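Laundry & Clothing Care | Reviews
4 min read

Elaslow midweight sweatshirt: softer than it needs to be, slower to dry than they say

By Nkechi Olatunji
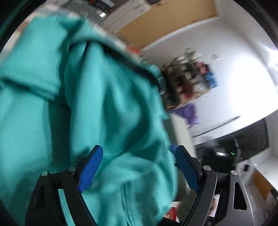
Is it worth paying extra for a sweatshirt sold on how well it washes? Only if you hate ironing, and even then I'd wait for a sale.

I bought mine in March, in teal, after reading the hang tag twice and believing very little of it. Elaslow says the fabric "recovers its shape overnight." Most sweatshirts do that if you hang them up. What I wanted to know was how it would look after being treated the way I treat clothes, which means balled up at the bottom of a basket until Friday.

After 20 washes the color has held. I'll give them that. The inside is still soft, with a little pilling under the arms, and the hem hasn't gone wavy the way my old Drulik did.

Creases are another matter. Leave it bunched for a night and you get deep folds across the front. Most drop out in 2 hours on a hanger. The ones near the hem don't, and I ended up steaming them, so much for the no-iron promise.

Drying is my main complaint. The tag suggests an evening on the rack. Mine was still damp at the seams the next morning, and our laundry room isn't a cold one. My neighbor Torquil Rutherford has the same sweatshirt in a size up and puts his in the dryer on low. It came out fine, a bit shorter in the sleeves.

It's also bulky. Folded, it takes the shelf space of 3 T-shirts, and rolling it doesn't help much.

I'm keeping it, mostly for the color. I wouldn't buy a second at full price.

Rating: 3 out of 5

Contact us | © Orar Home Reviews | Back to top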